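Pallero 26 Upholstery Cleaner and Conditioner for Coated Fabrics
Ikerine trade range. Black, neutral and clear grades.

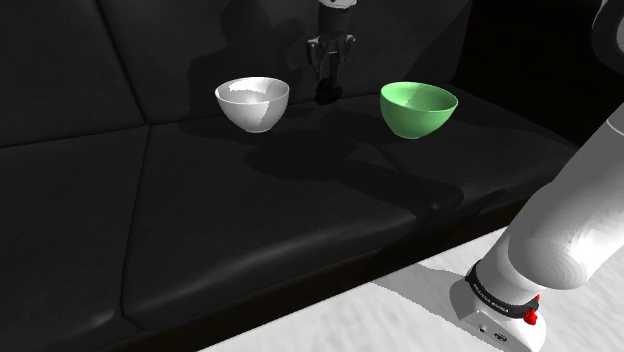
Konrad Nowakowski writes that the clear grade left a slight haze on his black bench seating until he changed from paper towel to a close-woven cloth, after which the second coat dried even. He asks whether the same applies to the neutral grade. It does. Paper sheds fibre into the film on any dark covering, and the fibre shows once the conditioner has set.

General
Pallero 26 is a water-based cleaner and conditioner for vinyl, polyurethane-coated cloth and finished leather. It is supplied for fixed seating, waiting-room benches, treatment couches and padded worktops. It removes skin oils, light food grease and general handling marks, and leaves a thin matt film that slows further soiling. It contains no silicone oil and no abrasive.

The product is not suitable for suede, nubuck, unfinished leather or woven cloth without a coating. It will not repair cracked or peeling surfaces. Where the coating has lifted from its backing, the panel should be recovered.

Grades
Clear: for all colours where no tint is wanted. Lowest sheen.
Neutral: as clear, with a higher conditioner content. For covering that has become stiff.
Black: carries a small amount of pigment. Evens out scuffs on black covering only. Do not use on piping or stitching in a contrasting colour.

Pack sizes
300 ml trigger bottle, all grades
2 litre refill, clear and neutral only
Applicator pad, sold singly
Close-woven cloth, sold singly

The black grade is not offered as a refill. The pigment settles in storage and a large container is hard to mix properly by hand. Shake the trigger bottle well before each use, and again if it has been left standing during the job.

Method
Vacuum the seams first with a soft brush head. Crumbs and grit left in a shallow seam will be dragged across the panel and may scratch the coating. Spray on to the cloth, never straight on to the seat. Work one panel at a time, from seam to seam, in straight overlapping passes. Wipe off the lifted soil with a second, barely damp cloth and leave the panel to dry.

For conditioning, apply a thin coat with the pad and do not go back over it while it is wet. A second coat may be applied when the first is dry to the touch. On deeply padded seating, press the cushion down with the free hand so that the covering opens out at the seam, and treat the part normally hidden. Soil collects there and the covering tends to harden early.

Do not sit on treated panels or put anything down on them until the film is fully dry. Glazed crockery and rubber feet can leave rings in a soft film. Rings can be taken out by cleaning the whole panel again and recoating. Spot treatment will leave an edge.

Compatibility
The film may be removed with the cleaner itself or with Tanasarn Stripper 446. Stripper 446 should be used before changing from the black grade to either of the others. Alcohol wipes will dull the film over time. Where alcohol wipes are part of the daily routine, use the clear grade and expect to recoat more often.

Jalinard seat coverings: the formula was changed in January, and customers with Jalinard fabric should use bottles marked with the revised label. Older stock is safe on other coverings and may be used up.

Test on a hidden area before first use, preferably the underside of the front edge. Leave overnight and check for colour on a white cloth.

Storage
Keep upright, closed and free from frost. Product that has been frozen separates and cannot be recovered by shaking. Rinse the trigger with warm water if it is to be put away for a long period.

Safety
May irritate the eyes. Wear gloves if the skin is sensitive. Keep out of reach of children. Use with a window open in small rooms. Spilt product makes hard floors slippery and should be wiped up at once.

Ordering
Sold through Ikerine trade counters and by post. Quote the grade and pack size. Opened bottles cannot be returned. A data sheet for each grade is sent on request.

Page revised 2026-03-22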